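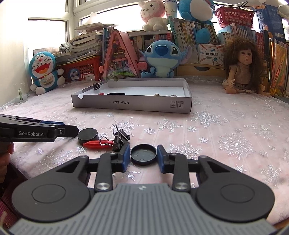

Stallska Shared Continuity Index
README and data card

Last edited: August 10, 2018

What this is

The Stallska index is a set of plain tables about invented companies, towns and newspapers that appear in more than one series of old adventure magazines. If a detective in one magazine reads the Hitville Courier, and a pilot in another magazine flies over Hitville, the index has a row for each and a link between them. It began as notes for a reading group and is now kept as files, so that other fans can search it, correct it and argue with it.

The index covers 80 series from English language story magazines. It does not cover comics, film serials or radio shows, even when the same hero appears there. I know this leaves out many good things. Radio scripts are a different kind of work, and I do not have enough of them to be fair.

Files

series.csv – one row per series, with the house name on the cover, the real author when this is known, and the first and last issue.
places.csv – one row per invented place.
firms.csv – one row per invented company, newspaper, club or ship line.
mentions.csv – one row each time a place or firm is named in a story. This is the biggest file and the one most people want.
links.csv – pairs of rows that may be the same thing, with a grade.
disputed.txt – notes in free text, sorted by place name.

All files are in UTF-8. Fields are separated by commas, and text with a comma inside is put in double quotes. Empty means "not checked". The word none means "checked, and there is nothing". Please do not mix these two, as it took me most of July to separate them again.

Columns in mentions.csv

mention_id: a number, never used again after a row is deleted.
series_id: points to series.csv.
issue: volume and number as printed on the contents page, even if the cover has another number.
page: page in the original magazine. If only a reprint was seen, the page has an r before it.
name_as_printed: the exact spelling, with mistakes kept.
target_id: points to places.csv or firms.csv.
quote: up to 20 words from the story, enough to see what kind of mention it is.
seen_by: initials of the reader who had the page in front of them.

How links are graded

Each link in links.csv has a grade from 1 to 5.

5: The story itself says so. A character from one series walks into the other, or a footnote from the editor points to it.
4: Same author, same name, and at least one more detail that agrees, such as a street or an owner.
3: Same name and same author, and no more than this.
2: Same name, different authors, same publisher.
1: Same name only.

I ask everybody to use grades 1 and 2 without shame. A low grade is useful for the next reader. What makes trouble is a theory from a later writer which is entered as a 5. Those theories belong in disputed.txt, with the source, and they are welcome there. Many readers, me included, came to this hobby through them.

Two cases that come up often

Flernine. There is a Flernine Chemical Works in the aviation stories and a Flernine Island in the sea stories. For a long time the index had them as grade 4. The sea stories were written under a house name, and we now think that at least three people used it. The grade is lowered to 2. The old grade is kept in the column grade_before, so you can still build the old picture if you prefer it.

Sayce. The Sayce Building is where several detectives rent an office, always on a high floor. The problem is the city. In the early issues it is New York by name, later it is "the city", and in one of the last stories the hero looks out of the window at a lake. Some readers explain this with a second Sayce Building in Hitville. Others say that the author forgot. The index has two rows in firms.csv, sayce_1 and sayce_2, with a link of grade 3. If you merge them on your side, please say so when you publish your list, or people will write to me about it.

Known problems

Issue numbers are not reliable for magazines that changed their title. When a title was changed in the middle of a volume, some publishers started again from number one and some did not. I followed the contents page, but for a few issues I saw only a copy without this page.

Letters columns are included only in part. A mention in a letter from a reader has the value letter in the column kind and should be left out if you count story mentions. The answers of editors are marked editor, and there you must decide for yourself. Editors liked to promise meetings between heroes that were never printed.

Names with an apostrophe can appear twice, because earlier versions of the files had two kinds of apostrophe. I have cleaned places.csv. In firms.csv this is still to be done.

Dates inside the stories are not recorded. I tried it with one series and gave up: the hero has his thirtieth birthday twice, and there is a summer with two different presidents. If somebody wants to make a timeline, the mention_id numbers will not change, so you can build a separate file on top of them.

Corrections

Send a correction as a text file with the mention_id, the old value, the new value and where you saw it. A scan is helpful but it is not required. Corrections without a page number go to disputed.txt until a second reader finds the page.

For a new link, please give a grade and one sentence of reason. If two readers disagree on the grade, the lower one is used and both reasons are kept.

Use

You may copy the tables, change them and print them, also in a fanzine that is sold. Please name the Stallska index and the date of the version. The short quotes belong to whoever owns the stories, and for some of these magazines this question is not clear, so do not collect the quotes into a text of their own.

Next version

Clean apostrophes in firms.csv, add the missing western titles from the same publisher, and check again every grade 5 link that has only one reader in seen_by.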